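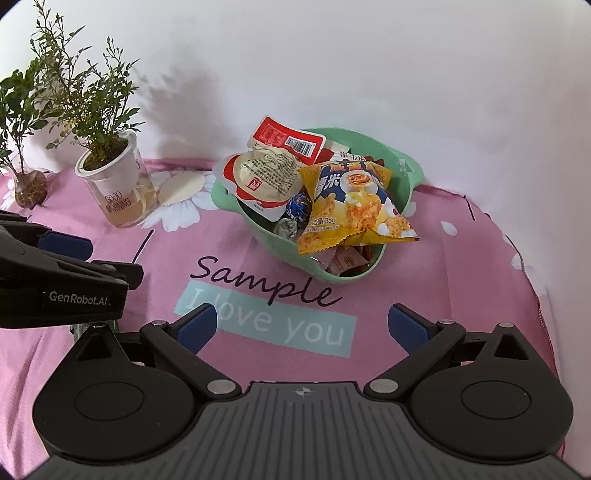
Snack bowl setup, both grippers, pink cloth.

5 June 2019
Snack sorting, table 2

Goal for today was 200 clean demos of single items moved between the bowl and the cloth. Ended with 156 usable. The rest are in the reject folder with a one-word reason each, same scheme as in May.

Thaddäus on the right hand, me on the left for the first half, then swapped. Swapping cost us a recalibration and I would not do it mid-session again. Elfriede Bühler checked the uploads from her desk and caught that my left-hand clock was drifting against the right. Restarted both, fine after that. Everything before the restart needs realigning before it goes into Skorkeck.

Notes on the items:
Flat packets are the slow ones. If you come in level the pads slide over the top, so tilt the wrist and pinch a crimped end or a corner. Foil candies are easy to grab but they take a neighbor along when the bowl is full.

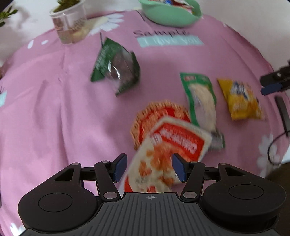
Once a packet is up, hold it between the pads for a full second before moving off. Thaddäus tends to go straight into the carry and the labeler then puts the grasp and the lift in the same segment. I do it too when I get tired. Also keep the speed down – the fast ones blur and Elfriede throws them out.

Spread the items before each take, and change the spread. I looked back through the first batch and we had put the yellow bag on the right nearly every time. The model will learn that and nothing else.

Running total for the snack task is now 957, of which 697 have been through review. Zomberg training run is waiting on 1000 reviewed, so at least two more sessions.

To do:
– realign the early takes (me)
– new pads for the left unit, ask Kaufmann about delivery
– try a plain cloth for one session and compare
– Thaddäus to write down the start pose, we each use a different one
– empty bowl at start for half of the next set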